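Laundry Service for Short-Stay Rentals: Frequently Asked Questions

These answers apply to all properties on the Zindby linen and laundry plan. Owners on the older per-bag plan should check their own terms, as pickup times and weight limits differ.

Accounts and scheduling

How do I set up a pickup?
Log in to your Zindby account, open the property page and choose Pickups. Enter the door or lockbox code, the bag count and a time window. Windows are two hours long. The earliest starts at 7:00 a.m. and the latest at 5:00 p.m.

What is the cutoff for same-day changes?
Changes made before 6:00 a.m. are applied that day. Later changes go to the next route. The app will accept a note to the driver after the cutoff, but a note does not move the stop.

Do you run on holidays?
Routes run every day except Wednesday, when the plant is closed for boiler and water treatment work. If a holiday closes the plant, a notice is posted on the account page two weeks ahead.

Can one account cover several properties?
Yes. Each property keeps its own bag tags and its own linen count. Tags cannot be swapped between properties, even when both have the same bed sizes.

Weight, bags and counts

How much can I send per month?
The standard plan covers up to 2,000 pounds per month across all properties on the account. Weight is taken dry, on arrival at the plant. Bags that arrive wet are held, dried and weighed again, and a handling fee applies.

Which bags should I use?
Use the Allex bags supplied at signup. They have a drawstring closure and a sleeve for the tag. Trash bags are not accepted. Fill each bag to the printed line; past that point the drawstring does not close and items drop out in the truck.

How should I sort?
Three groups are enough: white flatwork, colored flatwork and bulky items. Flatwork means sheets, pillowcases and duvet covers. Towels can go with either flatwork group by color. Bulky items include blankets, padded throws, robes and mattress pads.

My count does not match yours. What now?
Open the delivery record and select Dispute Count within 48 hours. The plant keeps the intake log and compares it with the scan at packing. Most differences come from pillowcases left inside duvet covers - shake the covers out before bagging.

Washing and drying

What temperature do you use?
White flatwork is washed at 160°F. Colored flatwork is washed at 140°F unless the care label gives a lower limit. Bulky items are washed at 105°F and dried on low heat.

What detergent do you use?
The plant doses Purotik liquid by weight. A fragrance-free setting is available per property and takes effect on the next full load. It cannot be set for single bags.

How are dark and brushed fabrics handled?
Dark reds, navy and black are washed separately from other colors for the first three cycles. Brushed and knit fabrics are turned where possible and dried without high heat, as heat flattens the surface and raises lint. Fasten straps and ties before bagging so that they do not wind around other pieces. Thick items need a longer drying cycle and may come back one route later than flatwork.

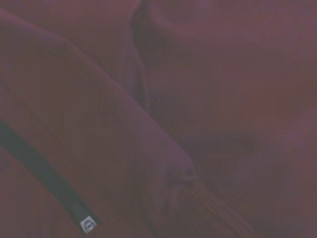 Do you iron?
Flatwork is pressed on a Lindqvist roller ironer and machine folded. Bulky items and towels are folded by hand and not pressed. Fitted sheets are folded but leave the line with some creasing at the corners.

Stains and damage

Do you treat stains?
One treatment is included. Mark the item with a stain clip and note the cause in the app if you know it. Makeup, self-tanner and hair dye have the lowest removal rate. Items that do not come clean are returned in a separate bag with a gray tag.

What happens if you damage something?
Rental linen is replaced at no charge. Owner linen is credited at its recorded value, less wear. To record a value, upload the receipt under Inventory. Items without a recorded value are credited by weight.

How long does linen last?
Rental sheets are retired at the first tear or when the fabric thins at the center. Owner linen is never retired by the plant. We attach a wear notice and return it.

Billing

When am I billed?
Invoices are issued on the first business day of the month. Annual plans renew in February.

Can I pause service?
Yes, for one to three months per year. Rental linen must be returned to the plant during a pause - otherwise the monthly rental charge continues. Pauses are set under Plan and start on the next invoice date.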